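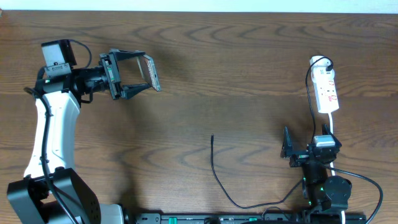
A reader in Hirport writes that testing two grippers on the same bench is a waste of time, and that you should bolt down one, finish with it, then swap. I used to do it that way. With both arms on one rail you can hand the same part across in a minute, and the light and the table are the same for both.

## Before you start

- Clear the middle of the table. Leave only the part you are testing and any cable it plugs into.
- Keep the power strip past the reach of both arms, or mark the reach on the table with tape.
- Write down how wide each gripper opens. If a part is within a few millimeters of that, skip it.
- Weigh every part. My heaviest box was 273 grams, and 283 after I taped the flap shut.

## Running cables

Most of my bad test runs in July came from cable drag. A cable that is too short pulls the wrist sideways near the end of its travel, and the numbers make the gripper look weak.
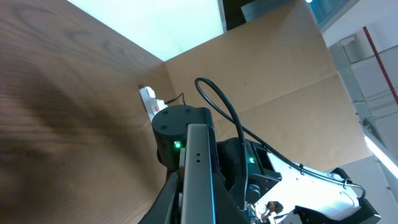 Move the arm by hand to its farthest point first, with the power off, and fix the cable in that position. Then fold the arm all the way in and see where the slack goes. I leave one loop over the joint and clip the rest. Britent clips hold well on painted metal but slide on bare metal, so put a wrap of cloth tape under them.

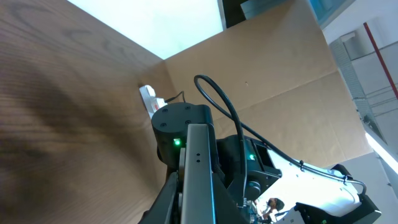
*Cable looped over the arm and clipped along the white segment.*

## Comparing grips

Start with something flat and stiff, then a box, then a small adapter or plug. Do 40 picks of each before you change anything. Some 200 picks in a day is my limit - after that I get careless about where I set the part down.

Change one thing at a time. I swapped finger pads and wrist camera angle together once and had to throw out the whole set. The Vornport pads grip cardboard better than the Wiegand ones but leave a mark on glossy print.
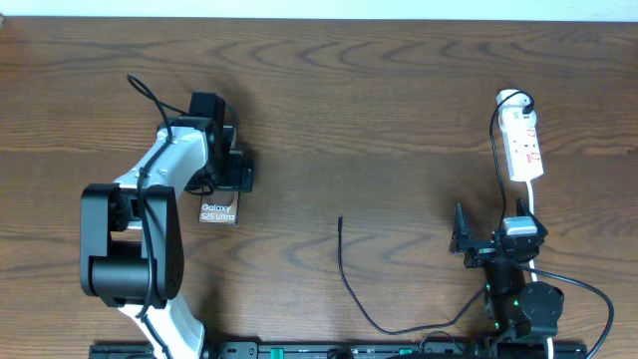 *Boxed phone in the left gripper, plug adapter in the right.*

Wipe the pads with a dry cloth between sets. Skip the glass cleaner, as it leaves a film and the next few picks will slip. If a box starts to bow, drop the closing force one step and start that set over.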